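"A table has to put up with people"

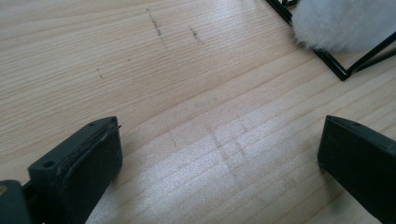 The grain on a pale wooden tabletop, with light falling across the middle.

The joiner behind Grolano works from a unit in Flosside and makes one thing, which is tables. She started in April two years ago, after a long spell fitting kitchens for other firms, and asked that we leave her name out and write about the wood.

Softwood is her usual choice for the tops. Customers often arrive wanting oak, she says, and some of them leave with oak. "I don't argue. But I show them a pine top and let them put their hands on it. It's lighter to carry and it costs less, and I like the lines in it."

The lines take up a good deal of her time. She lays the boards out on the floor and moves them about before any glue is opened. "I had one top that took me a whole morning. Nine boards, and one of them looked wrong wherever I put it. In the end I left it out and made the table narrower. The customer was fine with that."

She sands by hand at the end, going with the grain, and checks the surface with a lamp held low to one side. Glare is useful at that stage. "You tilt your head and the scratches show up. If you only look straight down you miss them."

On finishes she is less firm. She used a hard varnish for the first 10 tables and then stopped. "It looked good on the day. Then somebody put a hot dish down and I had to take the whole lot off to mend one ring. With oil you can do the bad patch and leave the rest."

Pine dents, and she says so before taking a deposit. "A dropped fork will mark it. I tell people that at the start. If they pull a face, I get the oak samples out."

The tables cost around £600 for a size that seats six, and she has sold 42 so far. Most have gone to houses nearby. The largest went to Rosales, a café on the same road, where it is wiped down all day. She has been back once to oil it.

Her advice for looking after a table is short: a damp cloth, then a dry one, and no spray polish. "And move the fruit bowl now and then. The wood darkens everywhere else and you get a pale circle."

She is now working on a bench to match.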